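Subject: Re: [gallport-growers] Same-day delivery in September

On 08/04/2018, a member wrote:

> Does anybody still take same-day orders through Honorato? I have a small
> flower shop in Mikov and I pay them every month, but in the last weeks
> two bouquets came to the customer a day late. Which time do you put as
> the last hour for ordering?

Hello all,

I am with Honorato for two years now, so I can answer a little. In my shop the last hour for same-day is 16:00 in the system, but on my own page I write 14:30. The driver comes to Gallport only once in the afternoon, and if the bouquet is not on the table when he arrives, it stays with me until morning.

For the late bouquets I would first look at the address. Honorato does not check the postcode against the village name, and Mikov has the same code as the two villages behind the river. Ask the customer for a telephone number also.
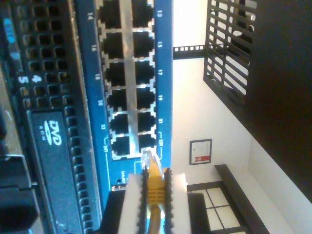

In September we have many weddings and I close same-day completely on those days. Some customers are not happy, but it is better than to promise and not deliver. For orders over 40 euros I telephone the person who receives the flowers – it takes one minute.

I have also tried Filtidlow for one season. The fee was lower, but they changed my roses for carnations in the offer without asking me, and I had to give back 30 euros to a good customer.

If you wish, I can send you the text I use for the delivery conditions. Please write to me outside the list, it is rather long.

Kind regards from Gallport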